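Jiltbridge Desk Supply
About us

Posted in March by Maeve Mulligan
Print this page | E-mail this page

Jiltbridge supplies writing instruments and desk storage to schools, clinics and council offices. The catalogue lists 791 items. Most are pens, refills, holders and trays, with a smaller range of markers and correction products.

The business was started by Ermelinda Bastos and Kwesi Amegashie, who had both worked in school purchasing. Their first product was a boxed classroom set of 45 ballpoints. It is still sold, in blue, black or mixed ink, and the box has kept its original dimensions so that it fits the stationery cupboards it was first ordered for.

Orders are packed at our Bosetti Street unit. Sample checking is done in the same building, on white-topped benches under even light. A pale surface makes ink marks easier to find and lets the checker compare barrel colours between deliveries. Kamarul Liew is responsible for this work and keeps the written procedure.

Each delivery is sampled by carton. Pens are examined for barrel cracks, cap fit, clip tension and leakage at the tip. A line test follows on 70 gsm paper. Refills are weighed before and after a fixed length of line has been drawn, and the difference is recorded against the batch number. Batches outside tolerance are returned to the supplier and are not sold as seconds. 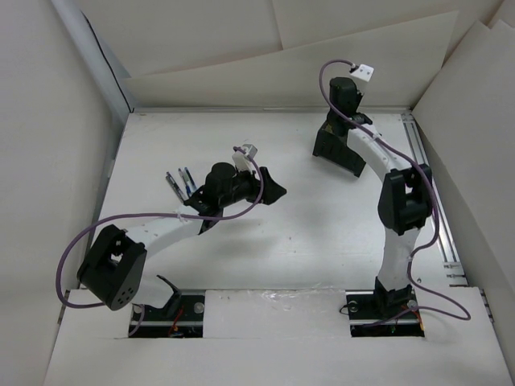
Three pens and a black rectangular holder on the white work surface.

Holders are assessed separately from pens. The main measurements are internal width, internal depth and wall thickness. A holder that is too shallow will tip when filled with full-length pens, and one that is too deep hides short pencils. Our standard for general office use is an internal depth of 108 mm. The Gedano range is built to that figure. The Sutanto range is lower and wider, and is intended for reception counters where pens are picked up and put back many times a day.

Syahrul Khoo looks after customer accounts and product enquiries. Schools can ask for a mixed sample pack before placing a term order. The pack contains one pen from each current ballpoint line, a refill list and a compatibility chart. Please state whether the pens are for student or staff use, as grip diameter differs between the two groups.

We also accept used pens of our own brands for sorting. Metal clips and springs are separated from plastic barrels before the material is sent on. Remove paper labels and elastic bands first. Markers with solvent ink cannot be accepted under this program.

Test records are held by batch number, which is printed on the end flap of the carton. Quote it when writing to us about a fault, together with the ink colour and the number of pens affected. Replacement refills are sent from the same unit as regular orders.

Print this page | E-mail this page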